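Sterkura Power Cord, Australian-Style Plug, Black
Item 1878

Sold by Pruka, spare cords and small electrical parts

Many customers write to us that their device is good, but the cord was lost in a move or was left behind in a hotel. For these customers we keep the Sterkura cord in stock all year. It is a simple mains cord in black, with a molded plug and flat metal pins set at a slant, for wall sockets of the Australian type. Please look at your socket before you order. If the holes are round, this is the wrong cord for you, and you should choose one from the Jater series.

The plug is round and has a flat face. Behind it there is a thick neck which protects the cable at the place where it bends most often. When you unplug, please hold the plug itself and do not pull on the cable.
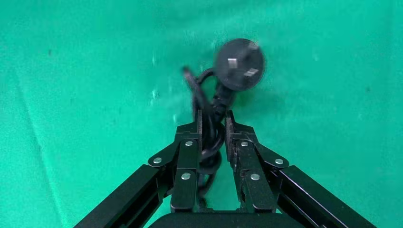

Round black plug with slanted pins, cable in a loose coil.

What you receive

One cord, length 3 meters. It arrives coiled, without a plastic bag. The warranty is 16 months from the day of delivery, and your invoice is enough as proof. The device end is offered in two versions, and you select it in the menu above the price. If you are not sure which version your device needs, send us the model name and we will check it for you.

How to coil it for storage

We recommend a loose coil with wide loops. Do not wrap the cord tightly around your hand or around the device, as the wire inside can break after some months of such treatment. Let the cord cool down first if it was in use for a long time. A new cord keeps the shape of its coil for the first day or two, and it will become flat by itself on the floor or on a desk.

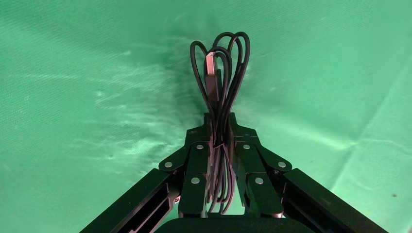

The looped cable against green cloth.

The box

For orders of several cords we offer a cardboard box with a hinged lid. The lid closes with a tuck flap, so you do not need tape, and you can open and close the box many times. It is low enough for a normal shelf. Put the coils in flat, side by side, with the plugs up, and you will find the right cord without taking out the others. The box can also be ordered alone. It is supplied empty, and the cords are charged separately.

Our colleague Otakar Kubíček prepares the larger orders. If you need around 26 cords or more, please write to him before you pay, and he will calculate the shipping by hand. Orders that reach us before noon on Monday leave with the same day's truck. For addresses in the Yurchenko business park, pickup at the counter is also possible.

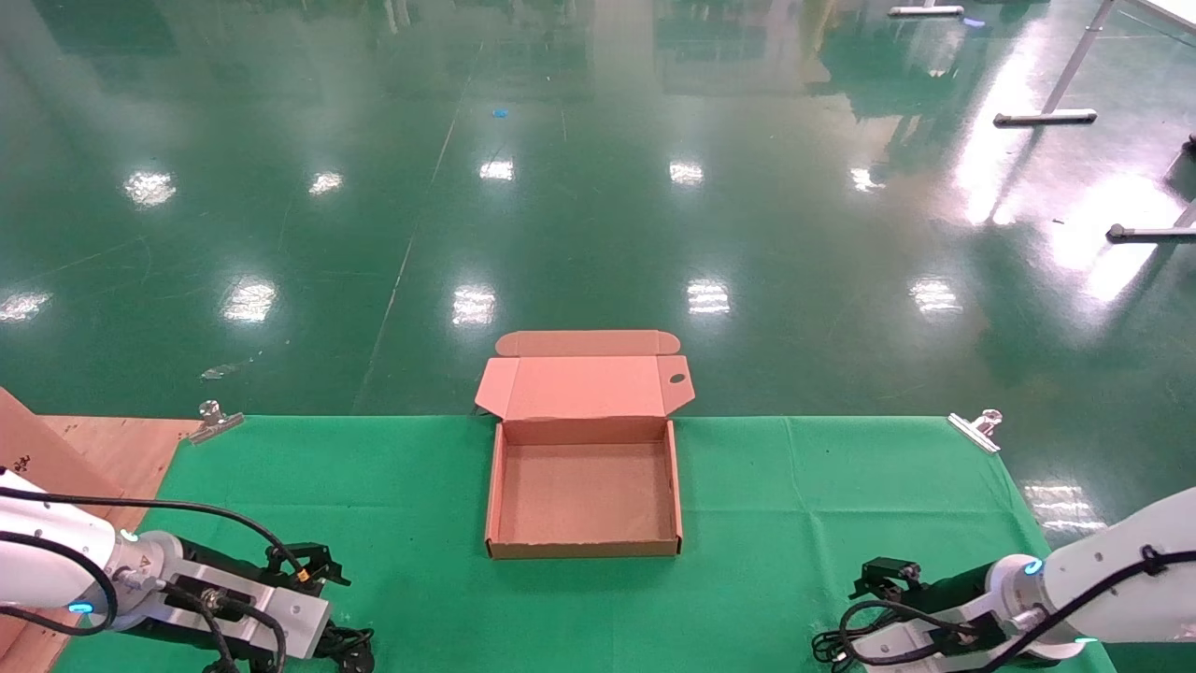

Can I return the cord if I chose the wrong device end?
You can send it back within the warranty period if it was not used, and we exchange it for the other version. You pay only the postage to us.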